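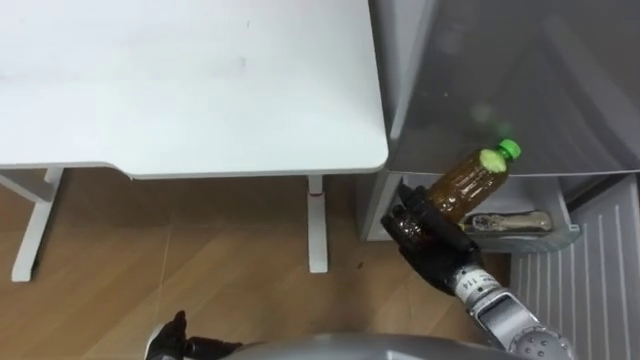
4.3 Loading the Pull-Out Drawer

This section applies to refrigerators installed beside a work desk in Prenstead residences. Complete the leveling procedure in Section 4.1 before placing any items in the drawer.

1. Confirm that the desk stands clear of the path of the door. The door must open far enough for the drawer to slide out without touching the inner door panel.

2. Pull the drawer forward with a steady motion until it stops. Do not lift it while it is moving.

3. Lay long, narrow containers along the back of the drawer, parallel to the door opening.

4. Place bottled drinks in front of the containers. Bottles must be capped tightly before they are laid on their sides.

5. Leave a gap between items so that cold air can circulate.

6. Slide the drawer in fully, then close the door and check that the seal meets the cabinet on all sides.

CAUTION: Do not load more than 8 kg into the drawer. Do not lean on the drawer or use it as a shelf while it is open.

CAUTION: Wipe up spills on wooden flooring at once. Standing liquid may stain the planks or cause them to swell.

NOTE: After first switching on the appliance, wait six hours before loading food or drinks. The drawer should read 41 °F or lower.

NOTE: If the drawer does not close with light pressure, remove the contents and inspect the rails. Replacement rails may be ordered from the Plistwood service desk under part number 1749. Requests should be addressed to Hubert Kofler.

4.4 Removing the Drawer for Cleaning

1. Empty the drawer and pull it out to the stop.

2. Raise the front edge slightly and draw the drawer toward you.

3. Wash with warm water and mild soap. Dry completely before refitting.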